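What Changed With the Pharmacy Co-payment
Speaker notes, evening session, Follberg library meeting room
Baltasar Pereyra

Opening

Thank people for coming. Say where the exits are and that the session runs until 7:45.

Ask for a show of hands: who picks up a repeat prescription every month? Then who has looked at the receipt in the last three months? Leave a pause.

Say what tonight covers. The new flat charge on prescriptions in the Vallska district, who pays it, who does not, and how to get money back if you were charged by mistake. Hospital bills and dental care are a separate talk. Don't get drawn into dental.

1. The old system

Until April you paid a percentage of the price of each medicine. Cheap tablets cost you almost nothing and an expensive inhaler could cost a lot. Most supplementary plans then paid back part of it, which took a few weeks and a form.

2. The new charge

It is a flat 8 per item, whatever the medicine costs. An item is one line on the prescription, so two boxes of the same tablet on one line count once. People get this wrong more than anything else. Say it twice.

The yearly ceiling is 150 per adult. Once you reach it, you pay nothing more until the year ends. The pharmacy computer keeps the running total, but only if you use the same health card each time. If you paid without your card, that payment was not counted. Keep the receipt and have it added at the district office.

3. Who is exempt

Children under 16. Anyone pregnant, from the date on the certificate. People on the long-term illness list, but only for medicines linked to that illness. Someone on the list for diabetes still pays for an antibiotic.

People being looked after at home by the district nurse are exempt for dressings and creams, and still pay for tablets.
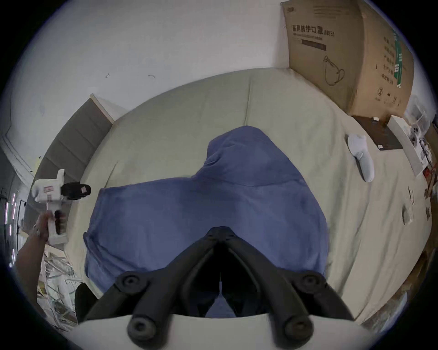 4. Supplementary plans

Sustley and most of the smaller plans have said they will cover the flat charge in full. The Palma basic plan does not cover it. Palma's middle plan does, after the first 135 each year, so in practice it pays you back very little - the ceiling is only 15 above that.

Tell people to look at the page headed "pharmacy" in their plan booklet. If it still talks about percentages, it is the old booklet. Ask for the new one.

5. Getting money back

Use form 374. Both sides need filling in, and the signature goes on the back. Attach the original receipt and keep a copy. Card slips are refused.

Hand it in at the counter or post it. The counter closes at noon on Tuesday. Refunds go to the bank account the district already has for you, so check that first if you have changed banks.

Questions

Likely ones: prescriptions from another district (same charge, same ceiling), medicines bought without a prescription (never counted), and couples (each adult has their own ceiling, no sharing).

If someone starts on their own medical history, offer to talk at the side table afterward. Blank forms are in the blue folder.

Contact: Baltasar Pereyra, Follberg Patient Advice | © Follberg Patient Advice | Back to top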